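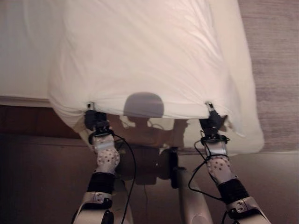 How do you get a pillow into its case without the corners ending up empty and the rest in a lump? I change the beds at a small guest house, and the pillows are the part that lets me down. They go on looking fine, then when I pick one up by the bottom edge to turn it round, there is spare cotton drooping at one corner and a bulge at the other, with creases running across the front. Shaking it does very little. The cases are plain white cotton, bag style with a tuck-in flap, from a shop called Tullau. I bought two sizes by mistake, so it is possible I am using the wrong ones.

Each bed also has a light blue cotton cover and a tan fleece blanket, and I would like to know which of these should go on top. At present I do it differently from room to room. The owner wants them all the same by December.

Things I have tried: ironing the cases first, turning the case inside out and pulling it down over the pillow, and using a bigger pillow. The bigger pillow was better at the corners but the flap would not close.

Asked in Bedding and Laundry. Viewed 1528 times.

Answer 1

Measure the pillow and the case before anything else. Lay the pillow flat, measure seam to seam, then do the same with the case, not counting the flap. If the case is more than 2 cm wider than the pillow you will always have a loose corner, however carefully you put it on. Bag style cases are often cut long, and a bit of slack in the length doesn't matter much. Slack in the width does.

If the sizes are right, the inside-out method is the one to use, but most people let go too early. Put your hands inside the inside-out case and take hold of the two far corners. Through the cloth, grip the two corners of the pillow. Keep hold of both and turn the case down over your hands. Don't let go until the case is at least halfway down. Then stand the pillow on its closed end, push each corner in with your fingers, and do the flap last.

Pillows that have gone thin in the corners won't fill any case. Ours are Claltano ones with a hollow fibre filling and after a couple of years all the filling had moved to the middle. You can tease it back by hand for a while.

On the blankets, I would put the fleece underneath and the cotton cover on top. Fleece picks up every hair and bit of fluff, and a guest sees it straight away. Cotton can be changed each time without much trouble. 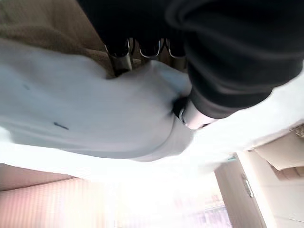
Pale blue cover with the tan fleece behind it.

When you put the cover on, start from the foot of the bed and bring it up. A cover dropped on in a heap and pulled out from the middle gets a rolled fold where the cloth goes under itself, and you end up walking round the bed twice. Check for small marks while you are at it. Light blue shows them more than white does in my opinion, and they are easier to treat before the next hot wash.

Answer 2

just buy envelope cases with the opening in the back. mine are Gamano and they fit anything

Answer 3

I agree with most of the first answer but not about the fleece. In a cold room people want the warm layer where they can reach it. Fold it in thirds across the foot of the bed, on top of the cover, with the folded edge towards the pillows. It stays neat and they can pull it up at night. Wash it at 30 with no softener.

For the creases in the pillowcases, take them off the line slightly damp and fold them straight away. I stopped ironing them when we had 148 to get through in a week at the hostel. Smooth the case with the side of your hand once it is on, from the middle outwards.

If you have a window close to the bed, do your last check with the blinds letting some light through. Wrinkles in pale cloth hardly show under a ceiling light and then look dreadful in the morning. I do one side of the bed, then go round and look back towards the window.

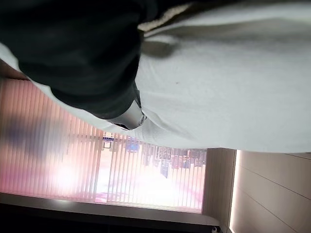

Chepkoech Mbwambo replied that the same goes for stains, and that she strips the beds before ten because by the afternoon her rooms are too dim to see anything on the pale covers. She also keeps dark bedding in a separate pile from the start, as one navy throw in with the whites cost her a full set of pillowcases.

Comments

Measured them tonight. The cases are 5 cm too wide, so that is the answer for half the beds. The rest I will try with the holding-on method. Thank you.

Can you take in a case that is too wide? I have a machine and a lot of old ones.

Yes, turn it inside out and run a new seam down the long side. Leave the flap alone.

Mfinanga used to do a narrow one but I haven't seen it for a while.

Fleece on the bottom. It slides off otherwise.

Not if you tuck the ends in.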